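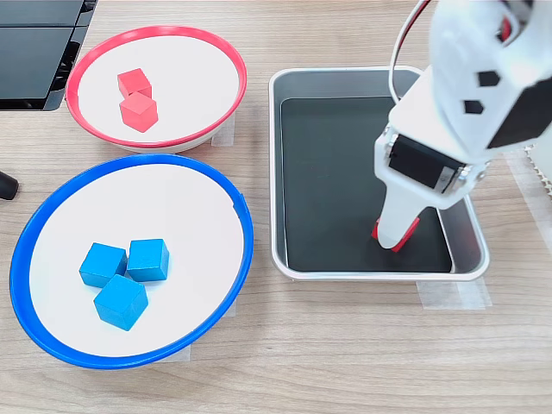

Derkside Language Records Group, Simport

Clegg Recipe Card Transcripts, data card

Contents: 1445 handwritten recipe cards, typed out line by line. 1379 have a title; the rest are filed under their first ingredient.

Files
cards.csv: one row per card
units.csv: spelling variants of cups, spoons and weights
notes.txt: transcriber remarks

Fields in cards.csv
card_id, title, body, hand, legible (0 to 4)

Original spelling is kept. Struck-out words are in square brackets. A question mark after a word means the reading is uncertain. Fractions are written as 1/2, never as a single character.

A sample of 500 cards was typed a second time by Ntombi Steyn. Differences were settled by Halina Śliwiński and logged in notes.txt.

Known issues: the hand field is blank for cards added in March. Oven settings are not converted. Stains hide part of the body on cards with legible = 0.

Last updated October 7, 2020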